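Bon, je reviens sur cette histoire d'aides aux entreprises, parce que j'ai reçu pas mal de messages après mon billet de l'autre jour et que je m'étais un peu emballée (je relis mes textes le lendemain, c'est une mauvaise habitude).

Je résume pour ceux qui arrivent. Norngate cherchait un endroit où poser son nouvel entrepôt, avec 68 emplois à la clé. Gistia a proposé un terrain viabilisé. Tritier a proposé un terrain viabilisé plus une exonération de taxe foncière pendant trois ans. Gistia a répondu avec la même exonération et une bretelle d'accès toute neuve, et c'est Gistia qui a gagné. Enfin, « gagné »... Les deux communes sont à vingt minutes de voiture l'une de l'autre ! Les gens qui vont travailler là-bas y seraient allés dans un cas comme dans l'autre, et la région n'y gagne pas un emploi de plus.

C'est ça qui m'agace, au fond. On nous parle toujours de la concurrence entre pays, du capital qui file à l'autre bout du monde si on a le malheur de lever un impôt, et pendant ce temps-là on se fait la guerre entre voisins avec notre propre argent. L'entreprise, elle, a fait son travail : elle a demandé deux devis. Je ne lui en veux même pas, je fais pareil pour ma chaudière.

Ikhsan Yeoh m'a écrit un long mail très gentil pour me dire que j'étais injuste avec les maires. Son argument : un élu qui refuse de jouer le jeu prend tout le risque pour lui. Si l'entrepôt part ailleurs, on le lui reprochera à la prochaine élection, avec la photo du champ vide sur le tract d'en face. S'il signe, la facture arrive plus tard, étalée, un peu cachée dans le budget, et qui lit le budget ? (Moi, depuis peu, et je ne le recommande pas le soir.) Je trouve qu'il a raison sur le mécanisme. Là où je ne le suis plus, c'est quand il en conclut qu'il n'y a rien à faire.

Il y a quand même une solution bête, que Kai-wen Hsu défend depuis longtemps : que les communes d'un même bassin d'emploi partagent les recettes. Si Tritier touche une part de ce que rapporte l'entrepôt de Gistia, et inversement, plus personne n'a intérêt à brader. On en a discuté pendant des heures au café El Khatib, et je lui ai sorti toutes mes objections. Qui fixe la part ? Que fait-on de la commune qui prend les camions et le bruit ? Est-ce qu'on ne déplace pas simplement la bagarre d'un cran, entre bassins ? Sur ce dernier point, on n'était pas d'accord en sortant et on ne l'est toujours pas.

Ce que j'aimerais, à défaut, c'est qu'on publie les conventions avant le vote, en entier, avec le montant par emploi et ce qui se passe si l'entreprise s'en va au bout de trois ans. Vendredi, au conseil, j'ai posé la question. On m'a répondu que c'était « en cours de finalisation ». Je reposerai la question à la séance de janvier !

Si certains d'entre vous ont vu passer un accord de partage qui marche, ou qui s'est cassé la figure, les commentaires sont ouverts, ça m'intéresse beaucoup. 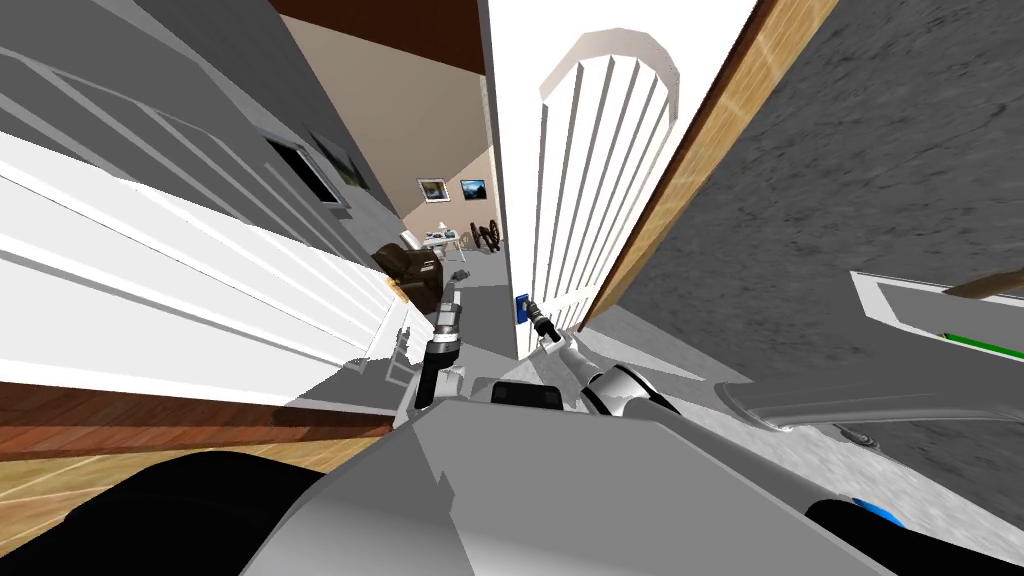
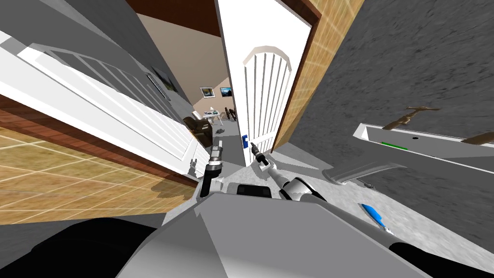 Images de synthèse : les deux bras du robot, côté porte.

Imprimer ce billet | Envoyer par e-mail

Contact | © Tous droits réservés | Haut de page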